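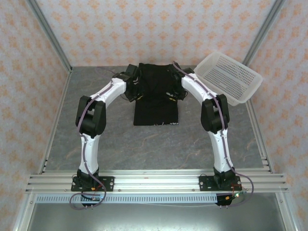 Brukstead Trails Partnership
Interim report to the Treloar Fund
Guided Walking and Hill Skills Program, second reporting period, ending August

Summary

The program remains on schedule and within its approved budget. During the period, 117 people completed the introductory hill skills course, and the first group of trainee walk leaders moved on to supervised practice on the Tudell ridge. One planned activity, the overnight walk to the upper hut, was postponed. Details are given under Delays.

Participation

The introductory course was offered at the Brukstead center and at the Usora trailhead. Attendance at Usora was stronger than the partnership had expected when the application was written, and an additional evening session was opened at 6:30 p.m. to meet demand. Most of those who enrolled had no earlier experience of walking above the tree line. Course leader Songül Karaca reports that pacing continues to be the hardest subject to teach. New walkers set out too fast, stop often, and tire well before the halfway point. The first outing has therefore been rewritten so that the group walks the lower section twice, the second time at a speed at which everyone can hold a conversation.

Walk leader training

Nine trainees are now in supervised practice. Each is paired with an experienced leader and must plan a route, brief the group, and manage at least one full day on the hill before assessment. Ebuka Okafor has taken over as lead assessor following the retirement of the previous postholder. He has asked that first aid refreshers be moved earlier in the schedule, and the partnership has agreed to this for the next intake.

Two trainees withdrew during the period, both for reasons of work. Their places have been offered to applicants on the waiting list.

Trail and route work

The waymarking of the eastern approach to Tudell is complete. Signs now show walking times as well as distances, a change requested by several participants in the feedback collected last period. The footbridge below the quarry was inspected and found sound, although the handrail on the north side will need replacing before winter. Veikko Rantala is obtaining prices for this work.

Delays

The overnight walk was postponed after the landowner closed the upper track for timber hauling. A new date has been agreed in principle. Participants who had reserved places were informed by letter and offered a day walk in the meantime - most accepted.

Finance

Spending on equipment loans was lower than forecast, leaving $3,335 unspent in that budget line. Boots and waterproof jackets lasted better than the estimate allowed for. The partnership requests permission to carry this amount forward and to use it for transport from Usora, where bus service on weekends is limited. All other lines are in keeping with the approved budget. A full statement prepared by Brendan Ó Briain is attached as Appendix A.

Plans for the next period

Assessment of the current trainees will begin once each has completed the required practice day. The introductory course will continue at both locations, with the evening session at Usora made permanent if numbers hold. The overnight walk will be run subject to access.

The partnership would welcome a decision on the carry-forward request before the next intake opens. Questions on this report may be directed to Taner Sönmez, program manager, at the Brukstead office.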